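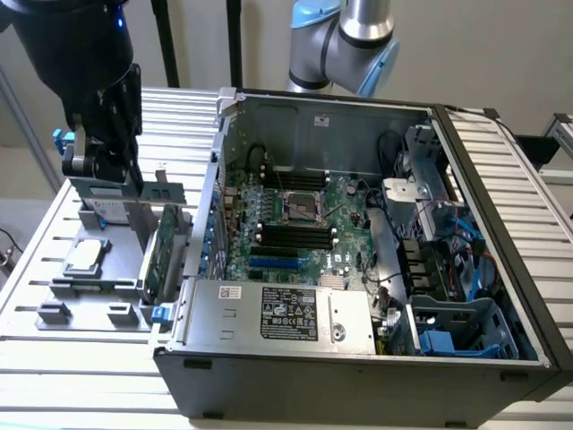 Saturday, September 22, 2018

Pranab Haque still thinks the Dell is worth saving. I went in this morning not believing it and came home tonight believing it maybe a quarter of the way, and most of that quarter is because I like having the side off a computer and don't want to stop.

His argument, which I've now heard in the car, on the phone and over a breakfast sandwich, goes like this. It's a proper workstation. It was expensive. Therefore it must still be good. I asked him to point to the part that was expensive and he waved at the whole case. I said my uncle's boat was expensive too.

Anyway. It was on its side on the worktable with the panel off and the processor out, sitting in its little pocket in the gray parts holder, and the socket in the middle of the board with its metal frame and nothing in it. I always find that uncomfortable to look at. I know the pins are fine. I looked at them with the flashlight three separate times and they were fine each time, and I'd look again right now if I weren't at home.

I will say the parts holder is a better idea than my system, which is a cookie sheet and hoping. I was rude about it when I first saw it. It seemed like the kind of thing people make so they can put off the job. But the processor has its place, the small drive stands up in its own spot at the back, and one of the green cards slots in upright at the edge right by the case, so you know what's out and what's in. I never had to ask where anything was. I don't plan to tell Pranab this. He'd bring it up at Thanksgiving.

The box from Nenimura came yesterday and he'd saved it for me to open, like it was a treat. Inside was the Grikell paste. The leaflet says it will "restore original performance." Restore it from what? The paste goes between the chip and the cooler. If the old stuff has dried up, then new stuff helps, and so would any other new stuff at half the price. It does not give you back your youth. I said so and Pranab read me the leaflet again, slower.

Then the numbers. Somebody on the Vundov board swears his score went from 3000 to 4000 after a weekend with the same tower. Pranab has this printed out. I asked 4000 what, and he didn't know, and neither did the printout. Also the man changed the drive, the memory and the paste all on the same day and gives the credit to the paste. And farther down, where Pranab hadn't read, another fellow did the whole thing and got 3000 before and 3000 after. So there's your miracle. I circled that one in pen and handed it back to him. He said the second guy must have put it on wrong.

We argued about the cards for a good hour. He wants both of them back in. I want to know what each one is for before it goes anywhere near a slot. When I asked where the one with the gray bracket had come from he said "it was in there before," and that's the reason people keep half the things in their garages. I don't mind a card that does something. I mind a card that's there because it was there. He said I was being difficult. I was, a little. But when I do this at home I put things in one at a time and turn it on each time, and it takes all day, and then when something's wrong I know which thing it was. Pranab puts everything in and then prays and then calls me.

I do like the blue bits on those Dells. You're supposed to be able to look in and see what your fingers are allowed to touch. It mostly holds. I've been lied to by a blue tab before (the old one in May, with the blood), so I go slow, but the slot retainers along the back of the case are the sort of thing somebody thought about for more than a minute. There's also the one blue slot down below the memory, in among the dark ones, and Pranab is sure the blue means it's the fast one. Could be. Could be it's blue so they'd have something to call it in the manual. I told him we'd look it up. He has not looked it up.

The power supply is the part I trust least. It lies right across the front, big silver thing, with the black label covered in those little approval marks. Pranab finds the label very reassuring. So many symbols! All they tell me is that it was good enough on the day it was tested, wherever that was. I've had one go with a bang and it had a lovely label too. If it were up to me that's where the money would go, before any paste, before any more memory. It's not up to me. It's his computer, as he pointed out, and his sandwich I'd eaten.

Lunch was at the Thambiah place again. They've raised the soup to 6 dollars and made the bowl shallower, and the sign says "same great soup." I asked for bread and got crackers. Pranab thought it was wonderful. He thinks everything there is wonderful, and he'd buy a drive from them if they sold one.

Afternoon was mostly me reading the writing on things and him asking if we were done. He wanted to know about the small drive with the white label, whether his old pictures would be on it. I said I don't know, and I don't know, and I won't know until it's plugged into something, and he should stop telling his sister they're on it. He's already told her. I could hear it in his voice. So if they aren't, I suppose I'm the one who lost them.

Didn't get it back together. I don't like working on it tired, and my reading glasses were giving me a headache by four. He was disappointed. He'd thought it would be one day. It's never one day.

What I said I'd do: find the manual for the right model and not the one that looks close, bring my own paste so we can leave his in the tube, and bring the spare power cord because I don't care for his. What he said he'd do: nothing, but cheerfully.

My back hurts from leaning over that table. Took two aspirin. The bottle says fast relief and it's been forty minutes. Going to bed.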